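Re: [hall-users] Carpet in the back room - clean or replace?

Hamisi Minja wrote on Sep 4, 2023:

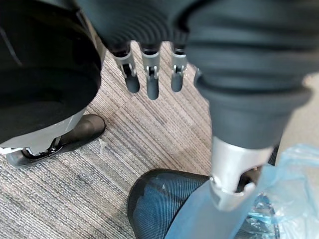
Right, carpet. Have had three emails off list so answering everyone in one go, sorry, typing this between buses. First thing, it is low pile, so no, please don't hire the big upright with the stiff brush roller that was suggested. Somebody asked me what colour we'd be matching if we patched it. Well, there's the trouble. Grey, beige, taupe, a charcoal line, then a stretch that goes nearly pink. The lines are narrow and not even, and they run on a slant in the photo, so a patch laid even slightly off would show up a mile away. I wouldn't fancy cutting it.

Prices. Brodska quoted 430 for taking up the lot and relaying in plain grey, fitting included, underlay extra (they wouldn't say how much extra until they've seen the floor). Lyimo will clean it for 100, that's the whole room, furniture moved by us beforehand. Ula hasn't rung back, I've left two messages.

My vote is clean it first. If it still looks tired after, we have lost 100 and can go back to Brodska, who are holding their price to the end of the month.

Need to know:
who can shift chairs on the Thursday evening
who has the key to the tall cupboard
whether the Friday group can go in the front room for one week

Also the offcut. I'm sure there was an offcut left from when it was laid. Anyone?

Hamisi

Hamisi, all,

Quick reply as I'm meant to be out the door.

Agree with cleaning. We had Lyimo in at ours in May for the stairs and landing and they were fine, turned up when they said, bit heavy on the scented stuff. Ask them to leave the scent out, there's at least one person in the Friday group who gets a headache from it. Drying took all of one night and most of the next morning so Thursday evening is too late if they want to be back in on Friday. Could they come Wednesday instead? Otherwise yes, front room for a week, but then somebody has to tell the Friday lot and it isn't going to be me again.

Stripes. I like the stripes! Plain grey shows every crumb. We had plain in the old place and you could see where the biscuits had been from the doorway. With what we've got now you can drop half a sandwich and the floor just swallows it, and those little darker dashes in the pinkish bit do half the work. If it does come to replacing I'd want to see something with a fleck or a line in it before we say yes to Brodska's grey. Do they do a sample book? Would it still be 430 or does pattern cost more?

On patching, second what you said. Matching stripes is a pain, did it once with stair runner and never agian.

Offcut: yes there was one. Rolled up, tied with string, behind the Carton boxes in the tall cupboard, or it was when I last had to get the urn out. Almost 100 centimetres wide I'd say, not measured. Worth digging out even if we don't patch, you could try the cleaner's stuff on it before it goes near the real floor. Key to the cupboard is on the hook inside the meter door. Please put it BACK on the hook.

Chairs. I can do Wednesday or Thursday from half six, not before. Stack them in the corridor on the left side only so the fire door is clear. The two heavy tables can stay if Lyimo don't mind working round them, but put something under the feet while the floor is damp, foil or a bit of plastic. The bare metal feet left rust rings on the last carpet and those don't come out with anything, I tried the lot.

One more thing, vacuum before they come. Along the skirting too with the thin nozzle. Allow 30 minutes, the hoover cuts out if you run it longer than that and then sulks. New bags are under the sink, left hand side, behind the washing up liquid.

If Ula do ring back I'd still get the price off them, just so we have three to show if anyone asks. But I wouldnt wait on it.

Can someone confirm Wed or Thurs by tomorrow night please so I can swap my shift

Must run

M.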